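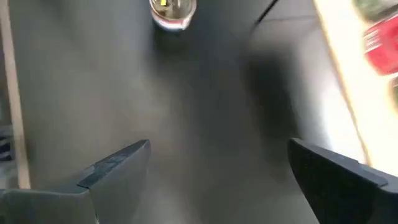 Pantry and Dry Storage Checklist, Drurkbridge Community Kitchen

Walked by: Berenice Cuevas
Comments reviewed by: Dinesh Joseph
Period: January, Tuesday morning, before deliveries

Mark each item OK, FIX or N/A. Anything marked FIX needs a name next to it before the sheet goes in the binder. Form 1571 replaces the yellow sheet. Please recycle the yellow ones.

Section 1. Getting in and out

1.1 Back door opens fully and latches by itself. OK.

1.2 Aisle between the tall racks clear to the floor. FIX. Flattened boxes were leaning against the end rack again. Moved them to the cardboard bin. Berenice.

1.3 Exit sign lit, battery test button works. OK. The light took a moment to come on but stayed on for the full test.

1.4 Fire extinguisher on its hook, pin in, needle in the green. OK. Inspection tag is current.

1.5 Step stool has rubber feet on all legs. FIX. One foot is missing. Stool is tagged and in the office. Use the Semwal stool from the kitchen until the new feet come. Dinesh.

Section 2. Shelving

2.1 Tall racks fastened to the wall. OK. Checked each bracket by hand. The screws replaced in the fall have not worked loose.

2.2 Heavy goods between knee and shoulder height. FIX. Two flats of tomatoes were on the top shelf of the second rack. They are now on the middle shelf. If the middle shelf is full, the flats go on the bottom one, never on top.

2.3 No shelf bowed or cracked. OK with a note. The bottom board on the third rack has a slight dip in the center. Dinesh will measure it again at the next walk.

2.4 Cans in a single row on narrow shelves, nothing hanging over the front edge.

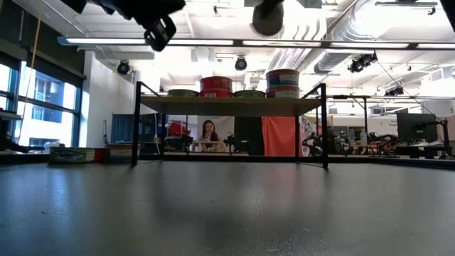

The rule covers small tins as well as full-size cans. A tin of fish doesn't weigh much, but it rolls, and last year one went under the chest freezer and stayed there until the floor was stripped. Marked OK this time.

2.5 Lowest shelf at least 5 inches off the floor. FIX. The rack by the mop sink has settled on one side. Leveling feet are on order from Sirusent.

Section 3. Cans and jars

3.1 Oldest dates in front. FIX. Beans were fine. Soup was mixed up on both shelves and has been put back in order. The person stocking needs to pull the old row forward before adding the new one. Filling the gap from the front takes less time and is how we end up throwing out soup.

3.2 No swollen, leaking or badly rusted cans. FIX. Pulled 2 cans of peaches with deep dents on the seam. Both discarded, entered in the waste log.

3.3 Small dents away from the seam and rim. OK to keep. Put these where they will be used first.

3.4 Labels readable. OK. Anything with no label goes out, even if somebody is sure what is in it.

3.5 Lids wiped before opening. N/A for this walk, no cooking under way. The reminder by the can opener has faded and should be printed again.

3.6 Stacks no more than two high, same size can on the bottom as on top.

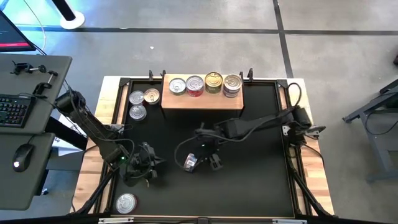 3.7 Jars kept below eye level, in trays. OK.

Section 4. Temperature and pests

4.1 Thermometer reading written on the door chart. FIX. Weekend lines are blank. Whoever locks up writes the number down, including Sunday.

4.2 No droppings, gnaw marks or webbing. OK. All 33 lidded bins opened and looked into. A little flour dust in the corner of the oat bin, vacuumed.

4.3 Traps in place and dated. OK.

4.4 Cleaning products stored away from food. FIX. A bottle of Lultanine floor cleaner was on the rice shelf. Returned to the locked cabinet. This was also on the last sheet.

4.5 Floor drain running, no smell. OK. Poured a jug of water down it.

Reviewer comments (Dinesh Joseph)

2.5 and 4.4 are the ones I want closed first. For 4.4, I'll put a hook inside the cabinet door so the key doesn't have to come back to the office every time. For 3.1, I'll go over the soup shelves with the evening crew on Tuesday.

Berenice, please keep noting the board in 2.3 even if it looks the same.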